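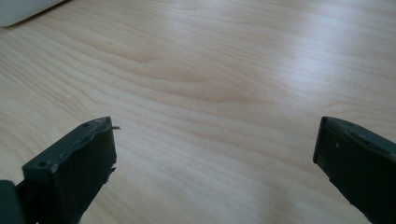 Robot club, week 8: the trouble with cups

May 28, 2021

Right, I promised myself I'd write this one up before I forgot everything, as I did with most of last October. So the kettle's on, my notes are spread over the sofa (half of them are on the back of a gas bill) and I've got an hour before I need to think about tea.

For anyone new, I'm one of the grown-ups doing the evening robotics course in Murkosdale. You sign up in pairs, you get a gripper and a table, and by the end of term you're meant to have something that can clear up after a small tea party. That's the actual project! Cups, saucers, spoons, into the tray. My partner is Ritva Valtonen, who did proper engineering once upon a time and is very patient with me. I did catering. I keep telling her that makes me the expert on cups.

We call our team Kalico, after a cat neither of us owns any more. The other pair on our side of the room are Altıntaş, and they are annoyingly good. They had spoons working by the second week. SPOONS. Have you ever tried to get two flat fingers under a teaspoon? It just skates off across the wood and you end up chasing it like a bar of soap in the bath.

What we did this time

Mostly, we did fingers. Look at the ragged edge on our left one and you'll see why. The right one's edge is much tidier, and for ages I thought this was just cosmetic, like a scuffed shoe. Ritva wasn't so sure. Her idea was that if one side grips and the other side sort of slips, anything round is going to twist as you close on it, and it'd explain why our cups kept ending up with their handles pointing at the wall.

So we spent the first part of the evening closing on the same plastic beaker over and over, with a bit of tape on the front so we could see which way it turned. It turned. Not every time, which was maddening, but often enough that Ritva started doing her quiet humming thing. Then we swapped to a square tin that used to have mints in it and that went up perfectly straight, good as gold. I was all for changing the project to tins at that point.

We've asked for new pads. Until they turn up we've got permission to trim the frayed side with nail scissors, and I've been told firmly that I'm not to be the one doing it.

Then there's the glare

I hadn't given this any thought at all before the course. The table is lovely to look at, very pale wood with a great wavy grain running across it, and when the light comes in from the right you get a big whitish patch where the grain all but disappears. I can still see a cup sitting in it perfectly well. Our program can't, or rather it thinks the patch might be a saucer. Twice it went and had a very confident go at picking up the sunshine, and I'm sorry to say I laughed so much I had to go and stand in the corridor.

The Tosolach handout (that's our course booklet, it's got a seal on the cover for some reason) says to take a few views of the table with nothing in reach before you start, then check each new view against those. We'd skipped that page. Of course we had, it came straight after the page about the tea break. Once we'd gone back and done it the saucer nonsense stopped, though only while the light stayed put. When it moved, the bright patch moved as well and off we went again.

Altıntaş have got round this by drawing the blind. I asked if that counted as cheating and was told that it counted as lighting design.

Opening wide

The other thing I want to write down is the gap, as I know I'll forget it. We'd been opening the fingers as wide as they'd go each time before coming down over something, on the grounds that more room means fewer accidents. Sounds sensible, doesn't it? But if there are two cups side by side, a wide open gripper comes down and knocks the neighbour over before it's got hold of anything. I must have waited on a thousand tables and I'd never reach for one glass with my hand spread out like a starfish, so I don't know why it took me until week 8 to spot it.

Our new rule is to open to the width of the cup and a bit more. The "bit more" is still being argued over. Ritva wants it worked out properly from how far off our positions tend to be. I want to fiddle with it until it feels right. We tried my way first and got five clean lifts, then tried hers and got five clean lifts, so that settled absolutely nothing and we went and had a biscuit.

Spoons are still a disaster, by the way. I had a brilliant thought on the bus home about pushing them up against the side of the tray so they've got something to tip against, and I texted it to Ritva in capital letters. She replied that it was on the next page of the booklet.

Things to bring next time

Nail scissors (for Ritva).
The enamel mug from my camping box, to see if a thicker handle makes any difference.
A tea towel that isn't white! The one I brought in week 5 sent the program completely round the bend.
More tape. I used the last of it on the beaker and then used a bit of somebody else's as well.
Biscuits, it's our turn, and I'm not getting the ones with the jam again after what happened to the keyboard.

If anyone reading did this course in an earlier term and remembers how you got your spoons up, do leave me a comment. I won't tell Altıntaş. And Mum, if it's you, yes, I have still got your good saucers, and no, we haven't used them for practice. They're in the cupboard over the fridge and I'll bring them back when I come up.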